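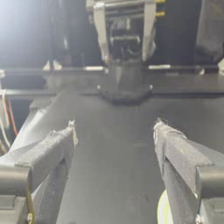

*Grey table top, clear in the middle, with a sliver of yellow-green at the near side.*

# Toy aubergine

The **toy aubergine** (toy eggplant in American English) is a piece of play food, usually sold in a mixed set with other fruit and vegetables. I've been adding to this entry on and off since April and I still think it's the best-looking thing in any toy kitchen, so please forgive a bit of favouritism!

## Shape and colour

Real aubergines come in white, green, striped and nearly black, but the toy kind is almost always purple, and a much brighter purple than you'd get at the greengrocer's. Makers like to keep the green cap at the stalk end (the calyx, if you want the proper word) as that's how small children tell it from a plum. Bodies vary a lot. Some are a plain egg, some have a waist, and the old Brirkach sets had one so thin that my family called it the bean for years. 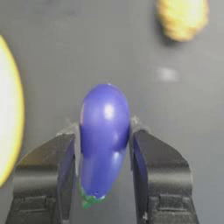

Purple is fine but the shine is a mistake, according to a reader's note left on an earlier version of this entry: "Give me a dull wooden one any day. The glossy sort shoots out of a toddler's hands and under the cooker, and then it's the broom handle again." I have some sympathy – I've owned both – but a smooth plastic one wipes clean in seconds, and I wouldn't put a wooden one in a bowl of soapy water for long.

## Sets and collections

Gilchrist put an aubergine in its greengrocer's box and, as far as I can tell, never in the smaller picnic box, which was all tomatoes and sandwiches. Pliltia sold them singly from a tub by the till. The toy collection at Larden lists 3,590 pieces of play food, of which 2,125 are plastic, and about 70 are aubergines. Carrots do far better. I did ask about hollow and solid ones but the catalogue doesn't separate them, which is a pity, as the hollow ones sound lovely when you drop them. 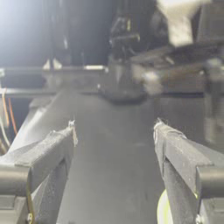
Sorting play food by colour is probably the oldest game that goes with these sets, and the aubergine is the easy one, being the only purple thing in most boxes. You don't need a tray or a mat for it. A plain surface does nicely, and I'd go for grey over a patterned cloth: even a crescent of yellow-green stands out strongly against it, with the rest of the thing hidden. Greens are harder. Limes, pears and apples all end up in one heap, and then there's an argument over whether the aubergine belongs there too, on account of its cap.

## See also

- Play food
- Toy kitchen
- Toy tomato (needs work, mostly my fault)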